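Murnano Laundry Set – README

G'day, and thanks for downloading! I'm Angeliki Economou and I put this set together with the Makris hand-held gripper, mostly in bedrooms around Brilport. There are 747 episodes in this release, all of clothes being handled on beds, and I've favoured real home mess over tidy lab tables.

What you get
One folder per episode, with video, gripper width and pose. A typical episode runs roughly 300 frames. I've left the colours alone, so expect some drift between daylight and lamps.

What changed in version 2
Sleeves! The first release was nearly all towels and I got a fair bit of grief for it. I also re-ran the pose tracking, and the jumpy bits near doorways are much better now – still not perfect, so check the quality flag before you train on them.

Labels
Garment names are free text, typed by me, usually late in the evening. You'll find "jumper" and "sweatshirt" used for the same sort of thing. Sorry, I'll sort it out one day.
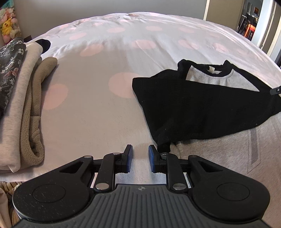
Jaws open over the spotty duvet, with a black raglan-style shirt on the right and folded clothes on the left.

Known issues
Patterned bedding upsets some segmentation models. The Flesley loader also chokes on batches over 1000, so keep them smaller.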